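The Cups That Outlasted Everything

Why the cheapest things in my kitchen are the ones I'd run back into the house for

By Humaira Virk

My mother-in-law gave us crystal for our wedding. Six tumblers, heavy as paperweights, in a box lined with the kind of gray satin you usually see in a coffin. We used them on our first anniversary, then again when my husband's boss came to dinner, and then one of them met the kitchen faucet and I put the rest away on the top shelf, where they still live (I checked this morning, and they need dusting).

The plastic cups, on the other hand, I have had in my hand every single day for years.

You know the ones. Pastel, a little bit matte, light enough that a toddler can fling one across a room and all you get is a bonk. I bought my first set at Sorkis, the housewares place on the corner by our old apartment, back when they kept the kitchen stuff in bins out on the sidewalk and you had to dig for two lids that matched. I wasn't looking for cups. I was looking for a colander! But it was July and about a million degrees, and there they were in all those ice cream colors, and I thought, well, lemonade.

I carried them home on the bus, stacked up in my lap like a very cheerful telescope.

Since then they have held lemonade, sure, but also paint water, birdseed, loose buttons, somebody's baby teeth, pancake batter, a goldfish (one night only, during a tank emergency), and the cutting from my neighbor's geranium that is now a geranium bigger than I am. When we moved to Bergeron I packed the crystal in three layers of towels and threw the plastic in a bag with the shoes. Guess which box had something broken in it.

I started asking friends about theirs, and oh my goodness, people have opinions. Everyone has a color. My sister won't drink out of green. My husband claims he doesn't care and then quietly reaches past two clean cups to get to the blue one. Give a kid a choice between blue and pink and you'll be standing there so long the milk gets warm.
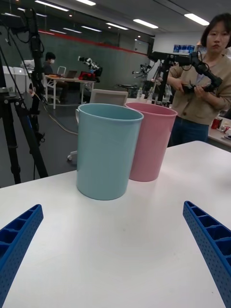 And a handle changes everything, I've decided. A plain tumbler is a fine thing, but put a little curved handle on it and suddenly it's a mug, and it wants cocoa, and it hangs from a hook, and a small person can carry it to the table with a look of enormous importance. Mine with handles get used twice as hard as the ones without. They're also the ones that walk off. I've lost three to picnics and I know for a fact that one of them is in my cousin's camper.

Now, shopping for them. I've bought good ones and I've bought terrible ones, and the price told me very little either time. The set I got from Lendden cost more than I'd like to admit and had a rim so sharp it was like drinking from a cookie cutter. The ones I love best, from Rendunus, came out of a clearance basket. So pick it up before you buy it! Run your finger along the lip. You want it to flare out the tiniest bit, so it sits on your mouth instead of poking at it. Set it down on the shelf and give it a nudge. If it rocks in the store, it's going to rock at home with grape juice in it.

Smell it, too. I know how that looks. I've been watched by security while sniffing a cup and I'd do it again, because the smell of cheap plastic gets into water and never, ever leaves.

As for keeping them nice, I'm pretty relaxed. Mine go in the top rack. If they've gone tea-colored inside, I make a paste of baking soda and water, rub it around with an old dishcloth and let it sit while I do something else, and usually that takes care of most of it. I don't scrub them with anything rough anymore. I did that once to a pale yellow one and it has looked tired ever since, and every stain that comes along goes right for the scratches.

Storage is where my husband and I part ways. He stacks. I can't stand stacking, because two of ours will wedge together so tight you need hot water and a grown man to get them apart, so I keep them side by side on the low shelf, handles all going the same direction. He says it wastes space. It does! I like opening that cupboard.

Last weekend my niece came over and asked for a drink in "the fancy cup." I got out the step stool and reached for the crystal. She looked at me like I'd lost my mind and pointed at the low shelf, at the pink one.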